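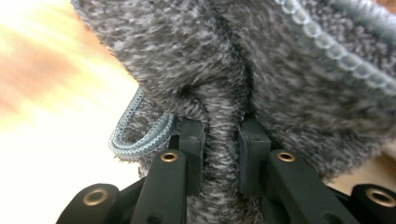

お問い合わせ番号 2906
件名:グレーのシャギー生地のブランケット、毛抜けと縁かがりのゆるみについて
受付日:2026年9月4日
状態:対応済み(お客様の確認待ち)
担当:Mirjam Rüegg(Brurimar お手入れ相談窓口)

【お客様より】Regula Ortner 様

いつもお世話になっております。四月に購入しました Florkano のブランケット、チャコールと白っぽい毛が混ざった霜降りのグレーで、縁が淡いブルーグレーの糸でかがってあるものについてご相談させてください。

とても気に入っていて、春からずっと居間のソファに掛けっぱなしで、夏の間も夜になると膝に載せていたくらいなのですが、先週はじめて家で洗ったところ、困ったことが二つ出てきました。

一つは毛抜けです。乾いてからソファに戻したら、座面にも私の黒いズボンにも灰色の短い毛がびっしり付いてしまいました。洗う前はこれほどではなかったように思います。

もう一つは縁です。角に近いところのかがり糸が少し浮いて、指が入るくらいの輪になっています。引っぱればほどけそうで怖くて、触らずにそのままにしてあります。

洗濯は洗濯機の「毛布」コース、洗剤は普段の粉のものです。柔軟剤も入れました。洗い直したほうがよいのか、それとももう触らないほうがよいのか、教えていただけると助かります。母にも同じものを贈ったので、そちらも気になっております。

【返信 1】Mirjam Rüegg

Ortner 様、詳しくお知らせくださってありがとうございます。春から毎日のように使っていただいているとのこと、窓口の者としてとてもうれしく拝読しました。それだけに、ズボンの件は申し訳ない気持ちです。

いくつかお尋ねさせてください。お手すきのときで構いません。

・脱水は何分くらいでしたか。
・ほかの衣類やタオルと一緒に洗われましたか。
・乾燥機はお使いになりましたか。
・浮いている糸は、切れていますか。それとも切れずに輪になっているだけでしょうか。

糸のところは、お返事をいただくまで引っぱらず、はさみも入れずにおいてください。端を切ってしまうと、そこから先の縫い目が順に抜けていくことがあります。

【お客様より】

早速ありがとうございます。脱水はコース任せで、表示を見直したら14分でした。バスタオルを二枚、一緒に入れました(今思えばこれがいけなかったのでしょうか)。乾燥機は使わず、物干し竿に二つ折りで掛けました。

糸は明るい窓際でよく見ましたが、切れてはいません。輪になっているだけです。眼鏡をかけ直して二回見たので、たぶん間違いないと思います。

【社内メモ】Mirjam Rüegg → Alois Hubmann

同じロット(1172)で縁の浮きの連絡はほかにありますか。毛抜けのほうは、タオルとの同時洗いと長めの脱水で説明がつきそうです。

【社内メモ】Alois Hubmann

ロット1172の記録を見ましたが、縁の件はこれが初めてです。手元の見本も同じ条件で洗ってみました。毛はやはりかなり出ます。縁は変化なし。糸が切れていないなら、洗濯中にファスナーか何かに引っかかって糸が片側に寄っただけという線が濃いと思います。洗濯ネットに入れたかどうかも聞いておいてください。

【返信 2】Mirjam Rüegg

お待たせいたしました。担当の Hubmann が見本を同じように洗って確かめましたので、その結果も踏まえてお答えします。

まず毛抜けについて。毛足の長い生地ですので、最初の一、二回の洗濯では、織りに留まっていない短い毛がどうしても出てまいります。タオルと一緒に洗うとこすれて余計に出やすく、今回はそれが重なったように思われます。洗い直しの前に、次の順でお試しください。

1. 風のある日に外で、両端を持って軽く振る。
2. 平らな場所に広げ、やわらかい洋服ブラシで毛の流れに沿ってとかす。逆なではしない。
3. 取れた毛を粘着ローラーで集める。ローラーはブランケットに強く押しつけず、転がす程度に。
4. 翌日もう一度、2と3をくり返す。

次に縁の輪です。編み物の糸が引きつれたときと同じ要領で直せることが多いです。輪の左右の縫い目を、とじ針の丸いほうの先で一目ずつ軽く持ち上げ、余った糸を少しずつ両側へ送ってください。一度に平らにしようとせず、左右に分けるのがこつです。

次回からは大きめの洗濯ネットに単独で入れ、液体の中性洗剤、柔軟剤なし、脱水は短めでお願いいたします。干すときは竿を二本使っていただくと、重みが一か所にかからず形もきれいに保てます。ちなみに先日はネットにお入れになりましたか。

【お客様より】

ネットは使っていませんでした! 家にあるものでは小さくて入らなかったのです。大きいのを買いに行きます。

振ってブラシをかける作業を昨日と今日の二日続けてやりました。初日は驚くほど取れて、ベランダの隅に灰色の毛玉の山ができたのですが、今日は手のひらに載るくらいでした。黒いズボンで座ってみましたら、まだ少し付きますが、手で払える程度です。

縁のほうは夕方、お茶を飲みながらゆっくりやりまして、輪はだいぶ小さくなりました。まだ少しだけ波打っています。このまま使っても大丈夫でしょうか。

【返信 3】Mirjam Rüegg

ご丁寧な経過をありがとうございます。糸が切れておらず、指がかからないくらいに収まっていれば、そのままお使いいただいて差し支えありません。波打ちが気になるようでしたら、裏側から同系色の糸で一針だけ留めていただくと落ち着きます。

もしまた輪が大きくなるようでしたら、縁のかがり直しを承りますので、この番号のままご返信ください。お母様のブランケットにも、洗濯の前に大きめのネットのことをお伝えいただければ安心です。

次の洗濯のあとの様子を伺うまで、この件は開けたままにしておきます。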